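Oat flapjack, third batch

19 Aug 2023

The first two batches fell apart on cutting. The recipe is unchanged apart from the syrup and the tin. Quantities fill a square tin lined with paper:

600 g rolled oats
300 g butter
250 g golden syrup
200 g light brown sugar
a good pinch of salt

Melt the butter, syrup and sugar over a low heat and take the pan off before it bubbles. Boiled syrup sets hard, and the corners were like slate in batch one. Stir in the oats and salt until no dry patches are left, then press the mix down with the back of a spoon. Press harder than seems sensible.

Bake at 160 fan for 35 minutes. The middle will still look soft - leave it. I mark the cuts while it is hot and cut through again once it is fully cold.

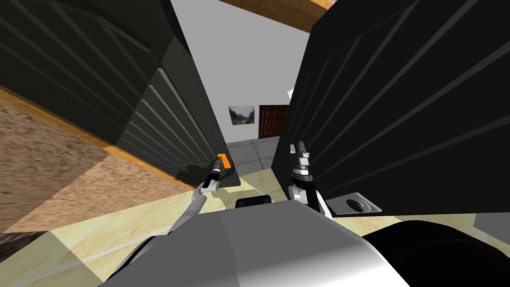

Nisreen Khasawneh wrote in under the last post that the oats were the fault: jumbo oats never hold, and a third of them should go through a blender first. I tried it with 200 g blended to a coarse meal. The slices came out clean and the chew was slightly closer, which I don't mind.

Syrup next. Majali is thinner than Pledport and needs 3 minutes more in the oven. Pledport gives a darker edge. I have no strong view on taste.

Kept in a tin with a tight lid, the slices were fine on day five. Next batch will have dried apricot, chopped small, and 25 g less sugar.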